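打印本页 | 电子邮件发送

4 党派电子通讯的语气与订阅者的续读行为 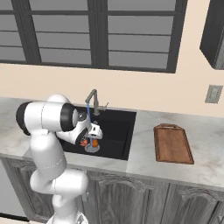
前一节说明了语料的来源与清洗步骤，本节转入分析。进入编码阶段的电子通讯共1,614封，由Bruritz与Clellum两个选区的68名地方议员及候选人发出，全部取自Bidach通讯存档库。存档库保留了邮件的标题、正文、发送时间和退订链接，但不保留附件，附件中的文字因此未纳入计算。同一发送者在二十四小时内重复发出的更正版本，只取最后一封。

4.1 语气的编码

语气编码沿用Chowdary量表的修订本。原量表将政治文本分为陈述、动员、指责与嘲讽四类，修订本允许一封通讯同时带有主类与副类。这一改动对本研究尤为必要：地方通讯往往前半部分通报道路维修或学区预算，后半部分转而批评对方党派在同一议题上的表决，若强制归入单一类别，后半部分的信息便会丢失。

编码由2名受过训练的编码员独立完成，分歧提交第一作者Yamuna Gounder裁定。分歧主要集中在嘲讽与指责的边界上。标题中的反问句（如“他们究竟在怕什么？”）按指责处理，使用绰号或刻意误写对方姓名的，则按嘲讽处理。全大写的英文单词和连续感叹号不单独作为判断依据，仅在正文语气不明时参考。

4.2 两个选区的差异

Bruritz选区的席位长期由同一党派占据，通讯多以陈述为主类，指责性内容一般出现在文末的募款段落。Clellum选区竞争较为激烈，指责性内容前移至标题和首段，且两党均是如此。此种对称性与既有文献中“在野方语气更为激烈”的判断并不一致。笔者认为，地方议会的执政与在野界限较为模糊，议员常在土地用途问题上跨党投票，而在治安问题上回归党派立场，以全国议会为对象得出的结论未必适用于这一层级。

时间分布上，5月的通讯数量在两个选区均有上升，与初选日程相符。初选期间的指责对象以同党竞争者居多，进入普选阶段后才转向对方党派。部分发送者在两个阶段沿用同一套措辞，只更换被批评者的姓名，编码时仍视作独立文本。

4.3 订阅者问卷

为了解语气与续读行为之间的关系，研究组向两个选区的订阅者发放问卷，回收有效问卷700份。问卷询问受访者是否读完最近一封通讯、是否曾转发，以及是否考虑过退订。问卷未询问受访者的投票选择，该项内容在伦理审查阶段即已删去。

受访者的自由作答提供了若干量化题目难以捕捉的线索。有受访者表示，指责性标题会促使其打开邮件，但正文若缺乏与标题相称的事实，便不再阅读下文。另有受访者称自己从不退订，理由是需要了解对方党派在说什么。后一类作答提示，订阅关系不能直接等同于政治支持，以订阅人数衡量议员影响力的做法应当审慎使用。

4.4 局限

上述分析有几点限制。其一，问卷为自愿参与，对通讯内容反感而已经退订者不在抽样框内，续读意愿可能因此被高估。其二，存档库对候选人的收录早晚不一，落选者的通讯在选后往往停止更新，后期文本偏向当选者。其三，修订后的量表尚未在其他语言的地方通讯中检验，移用时需重新确定反问句与绰号的处理规则。

关于募款段落的单独分析见第5节，编码手册全文可向通讯作者索取。

图2 水槽上方的白色机械臂（计算机渲染）。

在线发布：2018年11月5日

本网站使用Cookie以改善浏览体验。继续浏览即表示您同意我们的Cookie政策。[接受] [了解更多]

打印本页 | 电子邮件发送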